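Wash Day, in Pictures

I put off doing the laundry corner for ages, so these are the first bits of it to go up in the gallery (25 March 2019, for anyone keeping track). It's a plain old spot with a grey floor and a white wall, and I'm terribly fond of it!
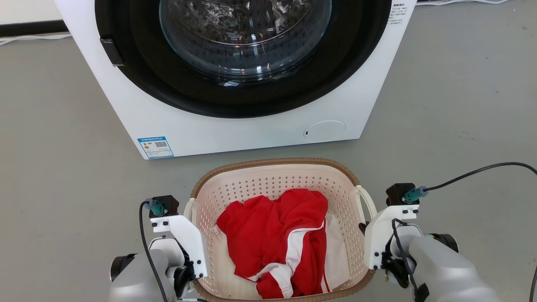

Tamsin Gallagher, gallery editor

Red with white stripes, all scrunched up in the basket in front of the washer. I love that cream liner with its rows of little holes. My last basket dated from 1999 and snagged everything I owned, tights especially.

The energy label is still stuck on the front and I keep meaning to peel it off. I've been told a hairdryer helps.

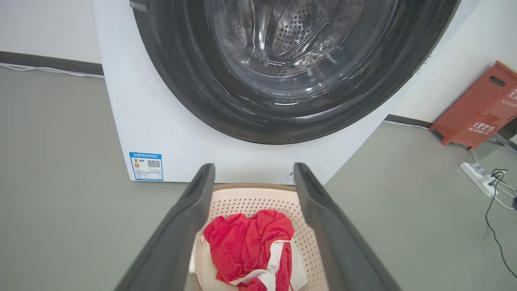 Lucinda Esposito: Do wash the red on its own the first couple of times, Tamsin. I lost 2 good pillowcases to a new football shirt in September and they're still pink.

Noted, Lucinda! I do reds on cold with nothing pale anywhere near them. The pegs and the airer are next, once I've found the pegs.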